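置く道具、掛ける道具 写真のページ

スタンドという品物を、私はあまり信用していない。物を片づけるために、まず物がひとつ増える。買う前に机の上に転がっていた小物が、買ったあとはスタンドのまわりに転がる。そういう家を何軒も見てきたし、自分の家がまさにそうだった。

このページには、例会で机に出した道具の写真を載せ、持ち寄った人と私の覚え書きを添える。褒めるための場ではない。使ってみて首をかしげたところ、説明書の言い分と手元の実感が食い違ったところを、なるべくそのまま書く。写真より文句のほうが長いという指摘は前からいただいているが、改める予定は今のところない。

スタンド類を取り上げようと言い出したのはメルール・パサリブさんだった。きっかけはGrendettiの通販冊子で、「ひと柱で暮らしがまとまる」という見出しがついていた。柱が一本立ったくらいで暮らしがまとまるなら、うちの物干し場はとうに片づいているはずである。冊子には洗面所の写真があり、台所の写真があり、玄関の写真もあった。どの場所でも同じ品が同じ顔で立っていて、まわりには不自然なほど物がない。片づいた部屋に置けば何でも片づいて見える。効き目を見せたいなら、郵便物と輪ゴムと期限の切れた割引券が積もった場所に置いてみせてほしい。

もうひとつ引っかかったのは、用途の書き方だった。「アクセサリーに、鍵に、ひげそり道具に、お茶まわりに」と並んでいる。用途がたくさん書いてある品は、たいてい、どの用途にも少しずつ足りない。鍵を掛けるつもりで作ったなら鍵の重さを考えるだろうし、水まわりで使うつもりなら水のたまる場所を考えるだろう。全部を考えたというのは、私の経験では、どれも途中でやめたという意味に近い。

もっとも、こう書いておいて何だが、私は冊子の文句だけで品物を悪く言うのも好きではない。冊子を書く人と形を考える人はふつう別の人である。そこで、パサリブさんが取り寄せた一台を机に出してもらい、順に見ていくことにした。商品名はMenonという。名前の由来は冊子にも箱にも書いていない。

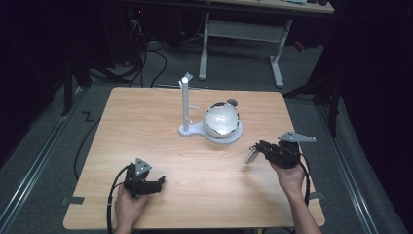 Limdale暮らしの道具研究会 置き道具班

白いプラスチックのスタンド「Menon」。平たい台座の片端に高い柱、もう片端に浅い鉢。
柱は高いが、横に出ている棒は短い。議論はほとんどこの棒に集中した。

覚え書き その一 柱のこと

柱を見て最初に思ったのは、ずいぶん自信のある高さだな、ということだった。台座が平たいぶん、余計にそう見える。てっぺんには斜めの小さな板がついている。パサリブさんはここに何かを引っ掛けるのだろうと言い、エハブ・ファウジーさんは、引っ掛けるなら斜めにする必要はない、滑り落ちてほしいのかと言った。私はファウジーさんに近い。斜めの面は、角度しだいで受けにもなれば滑り台にもなる。どちらのつもりで作ったのかは、掛けるものを決めてもらわないと判断できない。そして冊子は、掛けるものを決めてくれない。

途中の短い棒についても同じことが言える。輪のあるものなら掛かるだろうが、輪のあるものばかりで暮らしている人はいない。ファウジーさんの家では、鍵束の輪に札やら鈴やらがついていて、短い棒に掛けると札のほうが先に当たってしまうそうだ。棒をあと指一本ぶん伸ばせばすむ話ではないか、と本人は言う。伸ばせば今度は肘が当たる、という反論がパサリブさんから出た。どちらももっともで、つまり棒の長さは置き場所で変わる。どこにでも置けると言われると困るのは、このあたりである。

覚え書き その二 鉢のこと

鉢は浅い。内側につやがあり、縁には細く暗い色が入っている。この縁の色は、悪く言うつもりで眺めてもなかなか悪く言えなかった。白一色だと白い洗面台の上で輪郭が消えてしまうが、線が一本あるだけで、手を伸ばすときの目印になる。飾りのつもりだったのかもしれない。飾りが役に立つことはたまにある。

問題は浅さのほうだ。浅い入れ物には、浅くしか入らないという当たり前の限界がある。指輪をひとつ入れておくにはいい。ところが人は、指輪をひとつ入れた入れ物に、次の日には小銭を入れる。その次にはボタンを入れ、しまいに何の鍵かわからない鍵を入れる。浅い鉢はすぐ山になり、山は崩れる。深ければ底のほうから忘れていくだけなので、深いほうがよいとも言い切れないのだが、少なくとも浅い鉢を「たっぷり入る」と書くのはやめたほうがよい。冊子にはそう書いてある。

鉢は輪に載せてある。この作りを見ると、外して洗えるのだろうと誰でも期待する。説明書には「取り外しについてはお手入れの項をご覧ください」とあり、お手入れの項には「やわらかい布で拭いてください」とだけある。外せるのか外せないのか、私には読み取れなかった。販売元に尋ねる手もあるが、品物の説明は品物についてくるべきだと思うので、今回は尋ねずにこのまま載せる。

覚え書き その三 台座と重さ

箱には重さ357グラムと印刷してある。これを軽いと見るか重いと見るかで意見が割れた。パサリブさんは、片手で動かして下を拭けるから軽いほうがいいと言う。私は、柱の高い道具が軽いのは気に入らない。掛けるものが増えれば上が重くなり、袖でも引っ掛けようものなら一緒に連れていかれる。台座は平たく、角が丸い。丸い角は結構だが、倒れにくさには関係がない。

ここで「では倒れるのか」と聞かれると思うので、先に断っておく。倒れたという話はまだ誰からも聞いていない。私が疑っているのは、倒れる前提で重さを決めたのかどうかであって、冊子にはその手の記述がひとつもない。暮らしがまとまる話はたくさん載っている。

覚え書き その四 白という色

白い道具は売り場で強い。清潔そうに見え、どの部屋にも合うと言われる。どの部屋にも合うというのは疑わしい言い方で、明るい木目の机の上ならたしかにきれいに収まるが、うちの流しのわきは長年の茶渋で白の基準がだいぶずれている。そこに真っ白なものを置くと、道具が引き立つ前にまわりの汚れが引き立つ。買った人は道具を恨まず自分の掃除を反省するだろうから、メーカーには都合がいい。

白いプラスチックの色がどう変わっていくかは、置き場所によるとしか書けない。パサリブさんは以前、Prostdenの白い歯ブラシ立てを窓辺で使っていて、気がついたら豆乳のような色になっていたそうだ。それはそれで落ち着いていて好きだ、と本人は言っている。その感想を一般の買い物の参考にしてよいものかどうか、私は決めかねている。

覚え書き その五 貸し出しの結果

会では道具を希望者に貸し出している。Menonは7人の手を回った。条件はひとつで、置く場所を自分で決めて、返すときに何を載せていたかを紙に書くこと。使い心地の点数はつけてもらっていない。点数をつけてもらうと、みなさん遠慮して高くつける。

返ってきた紙を読むと、最初に決めた場所から動かした人が大半だった。洗面所に置いたが結局は寝室へ移した人、玄関に置いたら家族の誰も鉢に鍵を入れず、隣の靴箱の上に置き続けたという人。ファウジーさんは食卓に置いて、輪ゴムと爪楊枝の袋を載せていた。輪ゴムは短い棒によく掛かったという。鍵には短すぎた棒が、輪ゴムにはちょうどよかったわけで、冊子の用途の一覧に輪ゴムは入っていない。

柱のてっぺんの斜めの板については、使い道を書いた人が2人いた。ひとりは時計、もうひとりは老眼鏡の紐である。時計の人は「気をつければ掛かる」と書いていて、私はこの「気をつければ」を赤鉛筆で囲んだ。夜に帰ってきて時計を外すときに、人は気をつけたりしない。

台座の鉢の後ろ寄りにある、濃い灰色の小さな丸いものについては、紙に触れた人がいなかった。私も何のためのものか知らない。説明書の図では省かれている。ご存じの方がいたら教えていただきたいが、推測ならもう十分に集まっている。

覚え書き その六 買うかどうか

パサリブさんは返却後も手元に置きたいと言い、私は要らないと言った。理由は単純で、うちには50年近く使っている欠けた小鉢があり、鍵も小銭もそこへ入れて不自由がない。柱はないが、柱がなくて困った日もない。ファウジーさんは、それは困っていることに気づいていないのだと言う。毎朝鍵を探しているではないかと。たしかに探しているが、あれは小鉢に入れなかった日の話であって、スタンドを買っても入れない日は入れないだろう。

それでも、何か小さいものを決まった場所に置く癖をつけたい人が、新しい道具をきっかけにするのは、まあ、あり得ると思う。癖がつけば道具は何でもよかったことになるし、つかなければ柱が一本残る。置き場所を一か所に決めてから買うこと、掛けたいものの現物を店に持っていくこと。店員に変な顔をされるかもしれないが、棒の長さは冊子の写真ではまずわからない。

次回について

次はふた付きの小箱を扱う。ふたを閉めると中身を忘れ、開けておくとふたの置き場がない、あの種類の品物である。「ワンタッチで開く」と書いてあるものは、ふたつめのタッチで何が起きるかまで見たいと思っている。手持ちの箱を出してもよいという方は、9月の例会までに班の連絡帳に書いておいてください。中身は抜いてからお持ちください。前に中身ごと出された方がいて、道具より中身の話になってしまいました。

Menonは引き続き貸し出します。説明書と箱も一緒にお渡しするので、箱は捨てないでください。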